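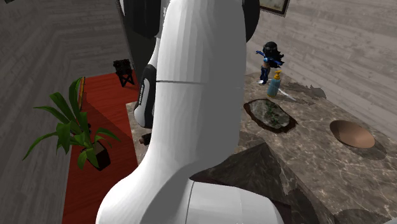 One of the print buyers wrote to ask whether the money from the Londthorpe series would really reach the flood families or get swallowed up in postage. Fair question, and I'd rather answer it for everyone in this report than in one email!

So, the postage came to 43 dollars and I paid it myself. We printed 100 of the heron linocut, signed and numbered, and by the end of February all but 40 had gone. That puts us at 2000 dollars for the relief fund, sitting in the Pradis account and ready to send as soon as you give me the okay on the transfer form (I posted the signed copy on Monday).

The colour gave me grief. The first ink, a lovely grey-blue, dried far too dark on the cotton paper and I had to mix it again with a lot more white. I'm much happier with the second batch, and your grant covered the extra tin.

The Gasau library has said yes to hanging the big panel by the front desk, which made my week. They'd like a short label in English and French, so I'm working on that now. Framing is still to be paid for and I've only had one quote, from Du Framing, a bit higher than I'd budgeted. I'll get another before I spend anything.

Still to do: the thank-you cards, the rest of the prints, and a proper photo of the panel once it's on the wall.

4 March 2021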